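Thread locker on small fasteners

4/20/26

I re-did the screws on the folding bike rack last week and finally wrote down the method, as Lorena Herrera has asked for it twice.

Degrease first. Most failures I have seen come from oil left in the thread, and a wipe over the outside of the screw does not reach it. I soak small screws in solvent, blow them out and leave them on a clean rag. Tapped holes get the same treatment with a pipe cleaner.

Use the low-strength grade on anything M3 or smaller. Medium grade will hold, but the hex socket tends to round off before the bond lets go. If that has already happened, put a soldering iron on the screw head for a minute and try again with a new key.

One small drop on the leading threads is plenty. Blind holes are the exception – put the drop in the hole, or trapped air pushes it back out over the head.

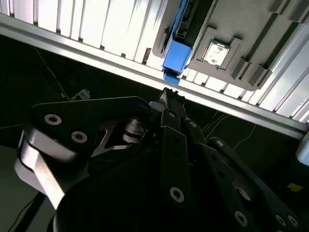
Socket-head screws on a black bracket, with dark linkage plates.

Pivots need more care. Thread locker that creeps into a joint will stiffen it, so I apply it with a toothpick and keep it off the shoulder of the screw. Plastic bushings are worse, as some grades craze them. For those I use a nyloc nut and skip the liquid.

Leave it overnight before loading anything.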